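Manchas mate en encimera de cuarzo tras usar antical

Publicado en Cocina y baño > Superficies

Rüdiger Gerlach
Tengo una encimera de cuarzo compactado blanco, acabado pulido, montada en abril. Junto al fregadero había un cerco de cal y apliqué un antical de uso doméstico, Prurov, sin diluir. Lo dejé actuar 17 minutos y aclaré. La cal desapareció, pero queda una zona sin brillo que se nota a contraluz. He probado con agua y jabón neutro, con alcohol y con un paño de microfibra seco, sin cambio. Al tacto es algo más áspera que el resto. ¿Es residuo o es daño en la resina? ¿Se puede repulir en casa? Tengo discos de diamante de grano 3000 y una pulidora de velocidad variable.
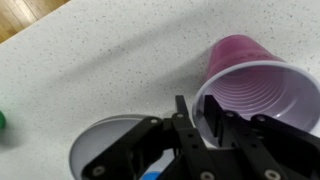
Añado datos sobre el material. El tablero es de Kirnard y el certificado solo menciona «resina de poliéster», sin porcentaje. El fondo es blanco con motas finas grises, negras y tostadas, así que cualquier cambio de brillo se confunde con el dibujo si se mira en vertical; hay que agacharse y mirar en rasante. El fabricante no responde al correo.

warholm_piedra
Es daño, no residuo. El cuarzo resiste los ácidos comunes, pero el aglomerante no tanto, y muchos anticales llevan además tensioactivos y disolventes. La aspereza indica pérdida de resina en superficie. Antes de darlo por hecho, descarta película: acetona en un paño blanco, pasada corta en una esquina poco visible, aclarado inmediato. Si el brillo no vuelve, no hay película.

Sobre el repulido: no empieces por el 3000. Ese grano no nivela nada, solo cierra un pulido que ya venga bien preparado. Y el calor de la máquina en seco amarillea la resina, cosa que en blanco no tiene arreglo. Lo normal en taller es trabajar en húmedo, a bajas vueltas, y aun así el parche suele verse -- el brillo de fábrica se obtiene con presión y cabezales que a mano no se reproducen. 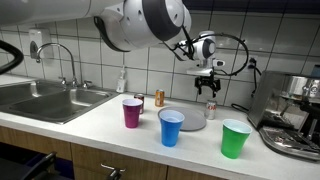 Si la zona es pequeña, yo la dejaría. Si molesta, pide a un marmolista que mida el brillo con brillómetro a 60 grados en la zona buena y en la mala. A mí me dieron 61 y 38 unidades en un caso parecido, y con esa diferencia sí compensaba intervenir.

lola_rothe
a mi me paso con vinagre y se fue solo con el uso, prueba con bicarbonato

warholm_piedra
El bicarbonato es abrasivo suave. Sobre pulido puede ampliar la zona mate. No lo recomiendo.

Rüdiger Gerlach
Hecha la prueba de acetona, sin cambio. Pediré presupuesto a Rothe y lo pongo en este hilo.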